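Zornwood Hockey Fan Sues Over "One of a Kind" Goat That Has a Twin

Complaint says Hedis sold the same serial number twice and called both of them rare

ZORNWOOD, October – How many times can a company sell you number 54 of 311 before it stops being number 54 of 311? Dolores Sorensen would like a judge to weigh in.

Sorensen, a season ticket holder, has filed a lawsuit against sports collectibles maker Hedis over the company's hand-numbered figurine of Pan, the goat who skates between periods at Zornwood home games and has never, in the memory of the plaintiff, completed a turn to the left. The suit seeks class action status for everyone who bought a numbered Pan directly from Hedis or through the online shop Wirkex.

According to the complaint, Sorensen bought her first Pan last season. It came with a certificate stating that the edition was "strictly limited to 311 pieces, each individually numbered and never repeated." Hers was 54. She put it on a shelf and was, by her own account, insufferable about it.

She then bought a second one as a gift for her brother-in-law. It was also 54.

"I thought I had opened the wrong box," said Sorensen. "Then I thought my brother-in-law was playing a joke on me, which would have been his first."
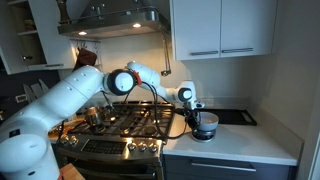 A robotic arm grips a light gray bowl at a kitchen counter.

The filing claims that Hedis told Sorensen the number on the base was "decorative" and offered her a coupon good toward a third goat. She declined the goat. She kept the coupon, which is attached to the complaint as an exhibit and has since expired.

Sorensen's attorney, Suqin Zheng, says the case turns on a plain question of what a buyer is told before she pays. The numbered Pan sold for 21 dollars more than the regular one. Apart from the number and the certificate, the complaint says, the two goats are the same goat.

"My client paid extra for a number," said Zheng. "She'd like it to be hers. We don't think that requires an expert witness, but we're prepared to call one."

Other buyers have come forward as well. The complaint includes statements from 9 of them, including one who owns a Pan numbered 312 and has been told by Hedis that it is "a bonus."
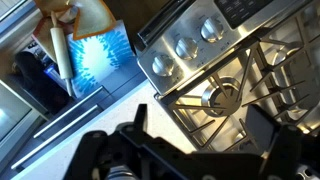
What the lawsuit asks for

The suit asks the court to order refunds of the price difference, to stop Hedis from advertising any edition as limited without stating how many were made, and to require the company to keep a record of the numbers it assigns. Wirkex is not named as a defendant. The complaint notes that the shop took down the listing after Sorensen wrote to it, then put it back up under "Vintage."

Who may be affected

Anyone who bought a numbered Pan, new and at full price, may be part of the proposed class. Buyers should keep the figurine, the box, the certificate and any receipt. Please do not mail goats to the law office. There are already several in the conference room.

Press contact

Office of Suqin Zheng, Attorney at Law, Zornwood. Calls are returned after 2 p.m. Dolores Sorensen is available for interviews except during home games.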